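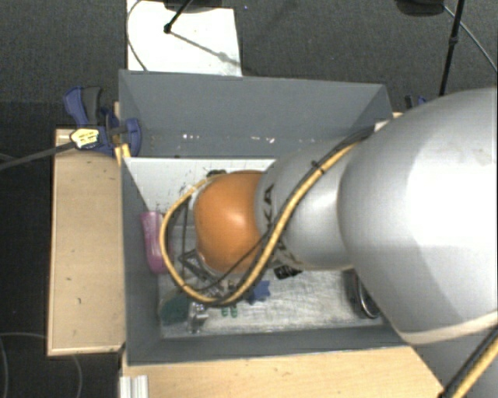
Figure 3. Bin cell with the arm over the bin. The yellow cable passes under the orange joint and loops up its left side.

3.2 Cell setup and cable maintenance

The gray bin is held with bar clamps on its side walls and is not bolted down. Clamping lets the bin be swapped between object sets, but it also lets the bin creep when the tool pushes against a wall. The operator therefore checks the bin corners against the base frame of the arm before every block of 64 picks and retightens the clamps if any corner has moved by more than 3 mm.

Most of the upkeep concerned the cables. The yellow cable and the black one are tied together along the upper stretch, and the yellow one continues in a free loop to the top of the orange joint (Figure 3). In the first layout, taken from the Rusholm cell, the loop was shorter and the connector worked loose at full wrist rotation. We lengthened the loop and limited the joint range in software -- the planner rejects any pose that would pull the cable tight. A longer loop hangs lower, so approach paths near the left wall were raised as well.

The loop and tie are inspected by hand at the start of each session. Over the full run of 1958 picks the tie was replaced twice and the connector reseated once, after which Robles repeated the tool calibration. Picks logged between the last good check and the reseating were discarded.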